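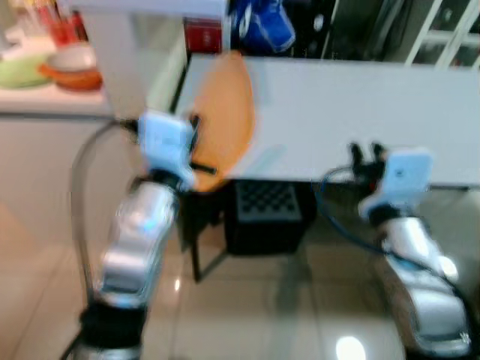 Notas para la charla: comprar dos brazos sin arruinar el presupuesto

Inicio | Charlas | Notas | Recursos | Contacto

Última actualización: 16 de enero de 2022

Diapositiva 1. Arranque
Dejo la foto puesta mientras la gente se sienta. Saludo, me presento rápido y pregunto quién ha pedido ya presupuesto para un brazo. Luego cuento que en Porkatano empezamos mirando solo el precio del brazo – error mío, lo reconozco, yo firmaba la hoja de cálculo.

Señalar la pinza de la izquierda, cerrada sobre el borde de la pieza naranja, y la de la derecha, abierta. Con eso ya tengo el tema: dos brazos, dos pinzas, y cables que salen de cada lado y que alguien tiene que pagar y colocar. ¡Los cables no venían en mi primera hoja!

Diapositiva 2. Lo que se pide y lo que llega
Pedimos oferta a Fosard y a Hou. La de Fosard ocupaba una página; la de Hou tenía 7 y al principio me dio pereza leerla (no hagáis como yo). Leer en voz alta la línea de recambios: puntas de dedo para las pinzas, 134 euros el juego. Parece poco, pero nosotros gastamos cuatro juegos en enero, y eso que íbamos con cuidado.

Aquí suelo enrollarme con los plazos de entrega. Cortar si voy mal de tiempo.

Diapositiva 3. La mesa también cuesta
Esto siempre sorprende. Teníamos los brazos y nos faltaba pensar a qué altura iba la mesa, cuánto sitio había para pasar por detrás y dónde quedaban los enchufes. Reservamos 400 euros para mesa, sujeciones y canaletas y se nos fueron enteros. Pedid las medidas de alcance antes de comprar muebles, y probad la altura con cinta en la pared, que es gratis.

Otra cosa: el suelo brillante. En la foto se ven los reflejos en las baldosas. Si vais a trabajar con cámaras, mirad la luz a varias horas del día y meted en el presupuesto una cortina o una alfombra mate.

Diapositiva 4. Programa y horas de gente
Usamos Kudex para planificar los turnos y apuntar las averías. Contar lo de la licencia, que la renovamos tarde y perdimos una mañana entera. Las horas de quien maneja los brazos van en su propia línea – nosotros las teníamos escondidas en «varios» y luego no había forma de justificarlas.

Preguntas que caerán seguro
¿Comprar o alquilar? Depende de cuántos meses se vayan a usar; para una prueba corta yo alquilaría sin pensarlo.
¿De golpe o por fases? Un brazo primero, con el hueco y la toma del segundo ya previstos.
¿Segunda mano? Sí, pero preguntando antes si siguen vendiendo las pinzas.

Dejar la plantilla de presupuesto en pantalla y avisar de que la pestaña de mantenimiento está a medio hacer.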